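4.2 Recording demonstrations for the egg transfer task

Read section 4.1 before starting. The procedure was written by Innes Baird for the Wullau trials and applies to all policies trained on the tray-and-container task.

1. Set the yellow tray on the tabletop and the clear container beside it. Neither needs to be square to the wall – the method depends on some variation in angle.

2. Load brown eggs only. Discard any egg with a visible crack before loading.

3. Start the Stultar recorder and confirm that the wrist and side streams share one clock. An offset of more than 5 frames makes the episode unusable.
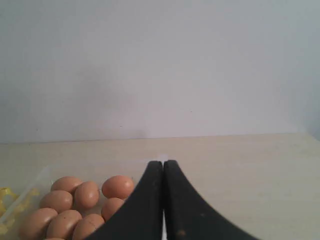

4. Bring the fingers together and hold for three seconds. The recorder takes this as the zero for finger width. Repeat the hold after every restart.

Caution: Do not close the fingers by hand while the drive is powered.

5. Move one egg per episode. Approach from above, close slowly and stop as soon as the width reading settles. Further closing adds force and no useful data.

6. Mark the episode as kept or rejected before starting the next. A dropped egg is a rejection; a slow or hesitant grasp is kept.
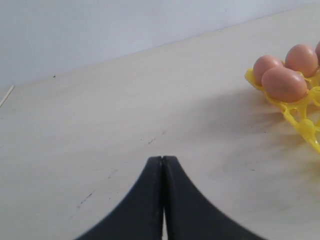

7. Between episodes, shift the tray by a few centimetres or turn it slightly. In the April runs, policies trained with a fixed tray missed the outer cells once the tray was moved.

8. Continue until the set holds 137 kept episodes. Smaller sets gave uneven results on partly emptied trays.

Note: The wrist view loses the egg behind the fingers during the last part of the approach. The side view must therefore be kept in training, even where disc space is short.
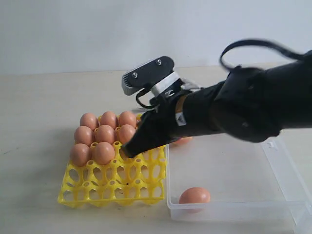 Figure 3. Side view: gripper fingertips in an empty cell of the tray, with the clear container to the right.

9. Export the set and run the replay check in section 4.3. Report failed replays to Kirsty Gourlay with the episode number and the recorder log.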